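The Pernine Job

My uncle Kwok-wai Poon rang me in March to say he'd bought a boat. He hadn't, as it happens. He'd bought the contents of a shed in Jendville, sight unseen, and one of the things on the list was "boat, part". He rang me because I've got the ute.

I should say I like my uncle a lot. He taught me to drive, he taught me to fish off the wall at Jendville when I was little, and he has never once asked me when I'm going to settle down. But he buys things the way other people eat chips. He'll have one and then he'll look down and the packet's empty and there's a hay rake in the driveway.

"It's two hours each way," I said.

"I'll buy you lunch," he said.

So off we went. My cousin Lok-yiu came too, squashed in the middle with her knees up against the gearstick, because she didn't trust either of us with money. She's an accountant. She had a folder on her lap the whole way and she wouldn't tell us what was in it.

The shed

The shed was out past the Pernine turn-off, down a track with grass growing up the middle. The bloke who'd sold it was called Wan – first name or last, I never found out – and he was waiting on an upturned crate with the padlock key on a bit of orange twine round his neck. He must have been 80. He shook hands with all of us, my uncle twice.

"It was my sister's," he said. "I haven't been in since."

He didn't say since what and we didn't ask. He took the key off over his head and it caught on his ear, and Lok-yiu had to help him.

Well. I've been in a lot of sheds with my uncle and most of them smell of mice and two-stroke. This one smelled like a school. Chalk and damp paper and that glue you used to get in the pot with the little brush in the lid. There were shelves all the way up on three sides, and on the shelves there were cardboard boxes, and every box had a year written on it in blue pencil. And across the back wall, sure enough, was the front third of a rowing boat. It had been sawn clean through and stood up on its end, and somebody had put shelves in that as well.

"Boat, part," said my uncle, very happy.

"You paid 500 dollars for this," said Lok-yiu.

"For all of it."

"All of what, Dad?"

He pulled down the nearest box and opened it on the floor. It was full of letters. So was the next one, and the one after that. They were all in envelopes, they all had stamps on, and not one of them had been posted.

I looked at Wan. He'd stayed outside on his crate. He was looking at the road.

What was in the letters

You'll think badly of us, but we read some. My uncle went first, standing up, holding the page a long way from his face. Then he sat down on the dirt and kept reading, and after a bit he passed it to me and reached for another.

They were to a man called Vistach. I don't know if that was his real name. It could've been a nickname, because in some of them she shortened it to Vis. "Dear Vistach, the wind got the beans." "Dear Vis, I have had a tooth out and the dentist sang the whole time." They weren't love letters, or if they were it was the sort of love where you mostly tell someone the price of feed. There was one that was just a recipe for pickled cucumbers with "you were right about the mustard seed" at the bottom. There was one that said only "Nothing today."

Lok-yiu had put her folder down by then. She'd found the oldest box and was going through it in order, because that's how she is, and she got to the bottom and made a noise.

"She numbered them," she said. "Look, in the corner. This one's 29."

"What's the last one?" I said.

She went along the shelves to the far end, where the boat was, and had to stand on my uncle's toolbox to get to it. She was up there quite a while.

"1644," she said.

My uncle took his hat off. I don't think he knew he was doing it.

We had lunch on the tailgate, which was pies from the servo, so that was my free lunch. Wan had half of mine. He told us he'd known about the letters but he hadn't known how many, and he'd never met any Vistach, and his sister had lived on her own from when she was 30 and been perfectly cheerful about it. She'd taught the little ones at Pernine till they shut the school. She'd sawn the boat up herself. He was proudest of that.

"She said it leaked," he said, "and a bookcase doesn't have to float."

"Do you want them back?" my uncle asked. "The letters. I only wanted the boat."

Wan chewed for a long time. "I'm not a reader," he said. "But I wouldn't like them burnt."

Home with the lot

It took two trips. I'd like it noted that I did the second one by myself, in the rain, with a tarp that had a hole in it the size of a dinner plate. I put my own jumper over the hole.

My uncle's got a small house and my aunt, when she was alive, had very firm rules about what was allowed past the laundry. He's kept to the rules, mostly. So the boxes went to Lok-yiu's, into the room where she does people's tax. She complained all the way up the stairs. Then I dropped in a few days later to get my jumper back and found she'd moved her whole business to the kitchen bench so she could have the big table for letters.

She was up to number 232. She'd made a list. She had a column for weather.

"There's a dog in it now," she told me. "It came in at 198. It's called Minister."

"Is it a good dog?"

"It's a terrible dog. It ate a hymn book."

After that I started going round most evenings. I told myself it was for the dinners, and Lok-yiu does make a good dinner, but I wanted to know about Minister. My uncle would come too and bring something useless from his garage. We'd clear a bit of space and she'd read out loud, doing a voice, and we weren't allowed to skip ahead. He tried it once. He was caught with his hand in the 900s and had to do the washing up for a week.
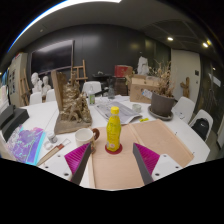 Number 1107

I was the one who got to read that night, because Lok-yiu had a cold. It started the same as always, with the weather and the state of the gutters. Then it said, "Dear Vis, I saw your boy in Jendville, outside the bakery. He has your ears, poor thing. I told him I used to know his dad and he said which one, and I laughed so much I had to hold on to the rail."

I stopped there.

"Keep going," said Lok-yiu through a tissue.

"He had a kid," I said. "So he was real."

"Of course he was real. Who'd you think she was writing to?"

I'd thought she made him up, to tell the truth. I'd thought that by about the second box. You'd want someone to tell about the dentist, wouldn't you, if you lived down a track by yourself? I'd never said so, and when I looked over at my uncle I could see he'd thought it too and hadn't said so either.

"Go on," he said.

So I did. "I did not tell him about the letters. It would only be a worry to him, where to put them. I don't send them to you because you would answer, and you never could spell, and then I'd have to be polite about it. I like it better this way. You're very good company. Minister sends his regards and has been sick on the mat."

Lok-yiu blew her nose for ages. My uncle got up and put the kettle on, and stood in the kitchen with his back to us till it boiled, and then he stood there a bit longer.

Back down the track

We finished on 2 June 2018. I know because Lok-yiu wrote it on her list. The last letter isn't anything special, before you ask. It's about a new kind of lightbulb. She didn't think much of it and she was going to take it back to the shop.

The next morning my uncle rang me and asked if I had anything on, and I said no, and he said good, bring the ute. I said what have you bought. He said nothing. He wanted to go and see Wan.

He was in the same spot, on the same crate, with his empty shed behind him and the door open to air it. I'd brought a folding chair for my uncle and one for me. Lok-yiu sat on the esky. She had the folder with her again and this time she opened it, and she'd typed some of them out in big print, all the best Minister ones, with the hymn book first.

"I'm not a reader," Wan reminded her.

"I know," she said. "I do a voice."

He thought about that. Then he turned his crate round so it faced her, and sat back down, and tucked the bit of orange twine into his shirt.

"Does it say in there about the time she got stuck on the roof?" he said.

"Which time?" said Lok-yiu.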